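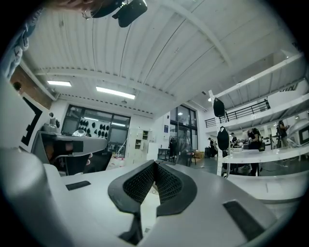 **Pustlow unit, fit-out meeting - minutes**

Present: Ottó Takács (chair), Siiri Laitinen (minutes), two from Amaral
Apologies: Ekport

**1. Previous minutes**
Accepted. Item 4 (door closer) carried over.

**2. Ceiling and lighting**
- Corrugated ceiling panels stay white. No repainting this year.
- The two rectangular fluorescent lights on the left side stay until the tubes fail. Amaral to quote for replacements of the same size.
- S.L. reported glare on the large window at the reading position. O.T. asked for a lux reading at bench height before any fixture is moved.
- Nothing to be hung from the steel beams until Amaral confirms the load figure in writing.

**3. Workstation by the board**
- The gray workstation remains in front of the white board. Turning it 90 degrees was discussed and rejected - the cable run is too short.
- Chair to be pushed fully under when the station is not in use.
- Wood wall panel: no drilling. Use the Mumar rail for notices.

**4. Display behind the window**
- Shells to stay in rows. Dusting monthly, starting in May.
- Ekport's request to borrow part of the display deferred. No insurance value supplied.

**5. Budget**
Lighting allowance 2,000, of which 81 spent on the meter. Window film estimated at roughly 4 hours' labor, not yet priced.

**Actions**
- Amaral: beam load, tube quote
- S.L.: lux reading, door closer
- O.T.: reply to Ekport

Closed 3:40 pm.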